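Bar tuning, August 19, 2023

The bench is finally clear of the Humstead repair, so a whole session on the marimba bars. I have been looking forward to this since May! Back then the plan was to copy the old Cuervo bars profile for profile and hope. Much happier with the new plan, tuning each blank by ear and meter as I go, with one blank kept flat on both faces so there is something to compare against.

Stock is the padauk from Condley. Lovely stuff, straight grain, and it rings before you've done anything to it. Held a blank loosely at the node with two fingers, tapped it with a knuckle, and it just sang. The maple offcuts next to it sound like a dropped ruler. 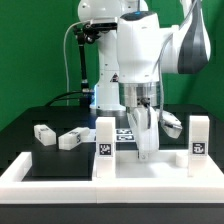
Blank, no undercut

Nodes found with the salt trick: foam under each end, fine salt on the top face, soft taps in the middle until the salt walks into two lines. It takes patience and then all of a sudden the lines are there. Penciled them in, and they landed where the textbook says, a bit over a fifth of the length in from each end.

Fundamental 664 Hz on the Erkeo meter. The first overtone sits a little under three times that, the usual figure for a plain bar, and you can hear why people call it sour. It isn't in any friendly relation to the note. With a hard mallet there is also some hash up near 4000 Hz which I am going to ignore until the arch is cut, because it will all move anyway.

Cutting the arch

Target is 432 Hz with the overtone two octaves up. (Yes, 432. Sadao Fujimoto's set is built that way and this bar has to sit next to his. I've stopped arguing about it and I even like it in the low register.)

Band saw first, staying well shy of the line, then the spindle sander, then hand work with a cabinet scraper. Order of business from the center outward:

Wood off the middle drops the fundamental fast.
Wood off the shoulders of the arch, between middle and node, pulls the overtone down more than the fundamental.
Wood off the ends, underneath, brings the fundamental back up a touch. Emergency use only.

Let the bar cool after sanding before believing the meter. I took a reading straight off the sander, thought I was home, and after a cup of tea it had crept sharp. Better that way than flat! But it would be easy to chase it the wrong way, so from now on every bar sits on the shelf before its reading goes in the book.

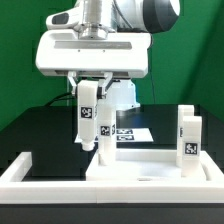
White block held up off the work surface, marker on the front face.

The overtone was the fun part. For a long stretch it hung stubbornly high, and then a few strokes on the shoulders brought it into line and the whole bar changed character — rounder, longer, almost like someone had switched a resonator on underneath. I must have hit it fifty more times just to hear it. Final state is fundamental on target, overtone a hair sharp of the double octave. Leaving it there. The finish will shift things a little and I want something left to scrape.

Did 3 bars to the rough stage in total and took only the first to final. The second has a small check at one end that buzzes when you strike off-center. Wicked some thin glue into it, will listen again tomorrow. If it still buzzes it goes in the practice pile.

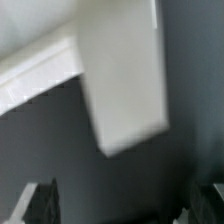

Cord holes next. I want them drilled at a slight angle through the node line so the cord doesn't crowd the post, and Sadao says his jig will do it if I shim one side. He also thinks I should drill before final tuning, in case the holes nudge the pitch. Fair point, and I'll do the other two in that order and compare.

Resonator tubes: cut long, trim down with the stopper in. Listened over a scrap of drain pipe with a cardboard plug, sliding it up and down, and when it hits the right depth the bar blooms so suddenly that I laughed out loud. Note that the tube steals sustain when the match is dead on. Louder but shorter. I would rather be slightly off and keep some ring.

Still to do: new blade for the band saw (this one wanders), more foam, ask Condley whether there is any more from the same board. Oil test on an offcut before anything touches the real bars.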